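Notebook, Cladus bench, Sunday, started 9:40

Continuing the language-to-object test for the Sinaga policy. Same prompts as last time, new checkpoint. The question is still whether the model picks by name or by color and rough shape. On the old checkpoint it went for any pale block when asked for soap, and I want to know if the extra 604 relabeled episodes changed that.

Method, so I don't have to look it up again: lay out the objects, save the head view, send one instruction, log the first object the policy commits to. Commit means the predicted grasp point stays on the same object for 5 steps in a row. Whether the grasp holds is logged in its own column and not used here. Reset to the saved layout before the next prompt. 21 prompts per layout, order shuffled.

Layout C is the hard one for soap. The eraser is also white and rectangular, and I put the two next to each other in the middle. Lime and basket go at the back, cake slice, peeler and bread in front. Keep clear space around everything so a near miss can't be scored as a pick. 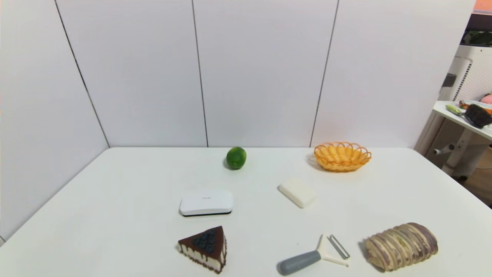 Layout C, head view. Eraser left, soap right.

Results so far, all layouts: 122 trials logged. Soap/eraser mix-ups are down but still there, nearly all of them when the prompt says "the white thing for washing" and doesn't use the word soap. "Lime" and "basket" gave no trouble. "Bread" is fine, "pastry" sometimes goes to the cake. I'd call that one ambiguous and am leaving it out of the error count, with a note in the sheet.

Peeler commits are slow. The grasp point drifts between the handle and the head before it settles, so the 5-step rule may be too strict for long objects. Try a per-object mask in the Trudance logger before changing the number.

To do: swap eraser and soap, rerun C with the same shuffle seed. Then the old checkpoint on the swapped layout for comparison.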